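Acta da reunião de sexta-feira, grupo de casais da associação Ninh

Começámos às 18h30, com meia hora de atraso por minha culpa (fui eu que fiquei com a chave e fiquei presa no trânsito, desculpem!). Fiquei também com a acta, portanto perdoem o tom.

Primeiro ponto, a lista de espera para doação de óvulos. A Ingvild Solberg trouxe os números que pediu à clínica Vollari: 363 pessoas inscritas em janeiro, das quais 112 já têm a primeira consulta marcada. Houve um certo burburinho, porque quase todos achávamos que a lista era mais curta. A Ingvild vai perguntar por escrito se quem muda de clínica perde o lugar – ficou de nos responder na próxima reunião.

Segundo ponto, o limite de idade. Discutimos imenso e não chegámos a acordo. Eu continuo a achar que a carta à direcção da Vollari deve pedir uma avaliação caso a caso, o Bình Mạc prefere pedir uma idade fixa, mais alta do que a actual. Votamos na próxima.

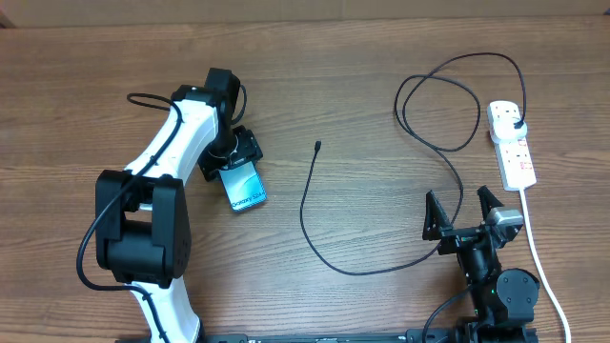 Os exames feitos noutra clínica servem para a inscrição?

Depende da data: a Vollari aceita análises com menos de seis meses, e as mais antigas têm de ser repetidas.

Terceiro ponto, dinheiro. Temos cerca de 500 euros em caixa e aprovámos gastar 36 na impressão dos folhetos, que a gráfica Tatico entrega dobrados (que alívio, da outra vez dobrei-os eu todos à mão no sofá!). O texto sobre congelação de embriões ainda leva uma revisão do Bình.

Falou-se ainda de convidar a psicóloga da Kitus para uma conversa sobre como contar às crianças que nasceram de uma doação. Toda a gente quis – eu trato do convite e de arranjar sala.

Ficou por discutir o transporte para as consultas fora da cidade. Fechámos às 20h15.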